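The Understudy's Bear
by Ye-seo Nam

I want it on record that I never asked to play the bear. I joined the Ternadbridge Players to paint trees. I like trees, they hold still, and they don't have to say anything in verse. But our bear got a job in Drorneck in April, and Koen Van Loon looked around the rehearsal room and his eyes stopped on me.

"You've got the shoulders," he said.

I do not have the shoulders. I said so, and he handed me the script anyway. It was The Winter's Tale, the one with the famous stage direction, and my whole part was to come on, chase an old man, and go off again. Two growls, if I felt them.
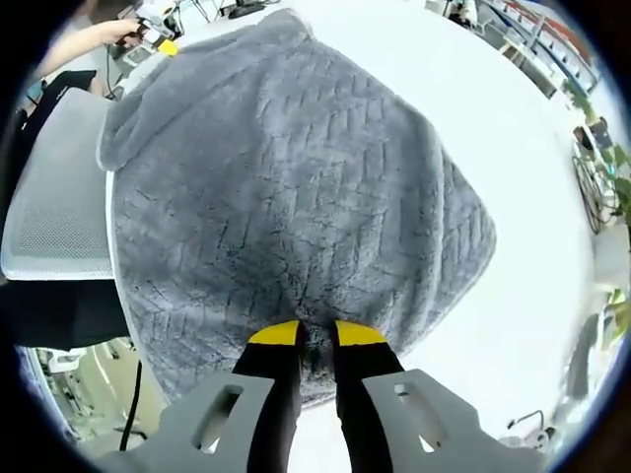

Page 14

So I practiced. I growled in the shower and I growled at the bus stop on Nkosi Street (a lady moved her groceries). By the time we opened at the Drerau, which seats 100 if the balcony is behaving, I had a growl I was proud of – low, sort of damp, with a catch at the end like I'd been disappointed by somebody.

Opening night I stood in the wings in the bear head and could see nothing but a slice of floor. I heard my cue. I ran. I ran beautifully! I also ran the wrong way, straight past Antigonus and into the court of Sicilia, which was still being rolled off with a lord on it.

The lord screamed. That was real, he told me later. Then he jumped down and fled, and I had two men to chase, and what could I do? I chased them both. The audience howled. Koen was at the back with his hands over his face, and I thought, well, trees again for me.

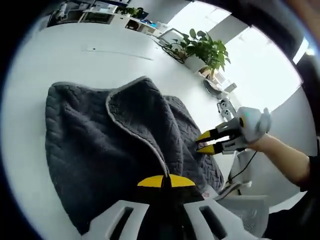 The Second Night

Koen found me at the paint table before the half. He had the script rolled up in his fist.

"The lord," he said. "Can you get him again?"

"On purpose?"

"Same speed. Same growl."

I put down my brush – I'd almost finished an oak – and went to find my head.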